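Aula 8 – Comparação de garras em objetos deformáveis

Objetivo: avaliar o controlador Stesell com duas geometrias de dedo, Plenska e Phelan, na preensão de almofadas por um robô de dois braços.

Montagem
Assento estofado redondo, almofada rosa e almofada cinza sobre piso cerâmico. Cada punho leva um módulo branco. O conjunto completo, arquivado em Fendel, tem 513 tentativas.

Variáveis a registrar
1. Ponto de contato: canto, borda ou face.
2. Abertura inicial dos dedos.
3. Dobra do tecido sob a garra – anotar se encobre a etiqueta.
4. Posição do braço sem carga.

Limite por tentativa: 1.000 amostras de força. Descartar registros incompletos.

Almofada cinza erguida pelo braço direito: 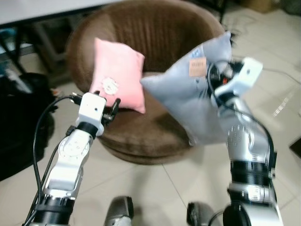 Almofada cinza no chão, encostada à frente do assento:

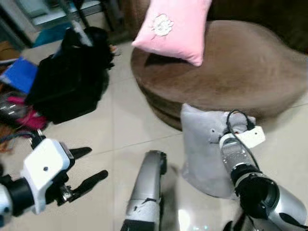
Preensão junto ao canto superior direito; garra esquerda vazia:
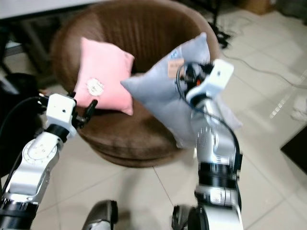

Exercício para quinta-feira
Calcular a taxa de preensão por geometria e discutir o efeito da abertura inicial. Entregar tabela e código.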